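Fault report: unplanned gripper opening on the two-arm flower cell
Section 4 - Fault history and analysis

4.1 Summary of the fault

During trials in August the left gripper opened without a command while holding a stem above the table. The fault occurred on 7 of 80 runs. No one was hurt. One glass vase was knocked over and chipped at the rim, and the trials were stopped until the cause was known.

The task was the one set out in Section 2: lift an artificial tulip, pass it from one arm to the other and lower it into a vase. The control program, Brellaleck, was written by last year's group and was taken over with few changes.

4.2 First checks

The finger pads were suspected first. They had been fixed with Bondwood adhesive, and one had begun to lift at a corner. Both pads were replaced. The fault came back on the next set of runs, so the pads were ruled out, although the old ones would have needed changing in any case.

The grip force setting was then raised in two steps. This bent the wire inside one stem and made no difference to the fault.

4.3 Log evidence

Niall Dunbar wrote a short script to line up the gripper log with the joint log. In all the failed runs the gripper log showed error code 1914, a supply voltage warning, just before the fingers opened. The code had been missed earlier as Brellaleck stored it but did not show it on screen.

The warning appeared only when the wrist was turned more than 47 degrees from its rest position. At that angle the gripper cable was pulled tight against its clip. The arm was powered down and isolated, the cable was taken off, and a meter was put across the supply core while it was bent by hand. The reading dropped out at one point close to the plug. The core had broken inside the sleeve, with no mark on the outside.

4.4 Why the gripper opened

A loss of supply should leave the fingers where they are. In our set-up it did not. When power came back, the gripper restarted and ran its homing routine, and the first step of homing is to open fully. The cable was therefore the cause of the voltage drop, but the dropped stem was caused by the start-up behaviour. A new cable alone would have hidden the second problem.

4.5 Changes made

The cable was replaced with a longer one and the clip was moved back along the forearm. Homing on restart was turned off and now needs an operator command. Code 1914 now stops both arms and shows a message. The risk sheet was changed to say that hands stay off the table while either arm is powered, including during a pause. Dr Toivonen signed the new sheet before work started again.

Work area with vases and tulips

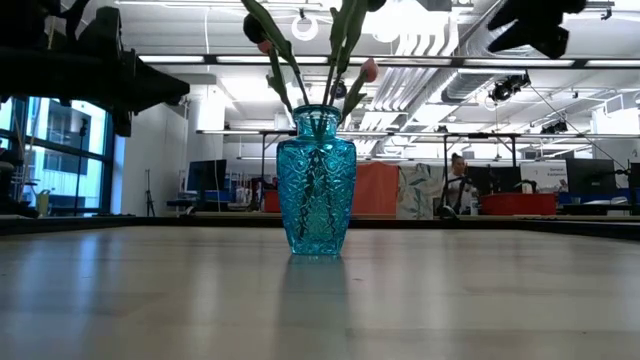
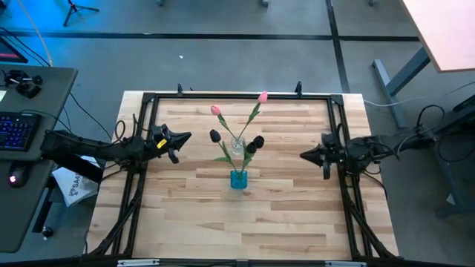

4.6 Remaining concerns

The repeat trials used the same wrist angles as before, and code 1914 was not logged. This does not show how long the new cable will last. The right arm still has its original cable, which passed the bend test but has done the same number of runs. A spare is on order from Cimberg.

The handover step also needs more work. If one arm stops while both grippers are holding the same stem, the other arm stops too, but not at the same moment - the delay was long enough to pull a bloom off its stem in one test. A shared stop signal wired directly between the controllers would be better than the present message over the network. This was not fitted in the time left and is passed on to the next group.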